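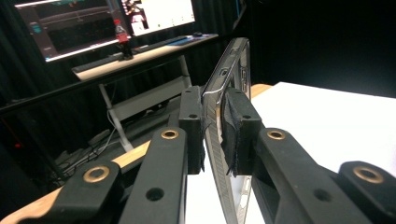 A phone in a clear case, held between the padded fingers of a hand-held gripper.

Phone refurbisher Jesier says it will have robots sorting and turning returned handsets at its Imosness plant by November. For now, the job of showing them how falls to the people who do it already.

Since spring, 40 workers on the sorting line have spent part of each shift picking up phones with a hand-held gripper instead of their fingers. Recordings of those moves go to Vululeo, the supplier building the new stations. Jesier calls it a "skills partnership." Workers get no extra pay for it, and the extra time counts against the same hourly targets as before.

The company says no jobs will be lost. It employs 451 people at Imosness, and a notice posted in the break room promises that "roles will evolve." It does not say which roles, or what they will pay. A spokesperson would not say whether the promise holds past the first year.

There is some reason for doubt. When Jesier put automatic packing machines into its Beneš site, it made the same pledge. Headcount there has since gone from 431 to 203 – all of it, the company points out, through retirements and contracts that were not renewed. People who left that way may not see much of a difference.

Several sorters said they don't mind the gripper itself, though it is slow and tiring on the wrist by the end of a shift. What bothers them is the lack of anything in writing. They have asked for a signed guarantee on hours and a say in how the recordings are used. Jesier says it is reviewing both requests and has given no date for an answer.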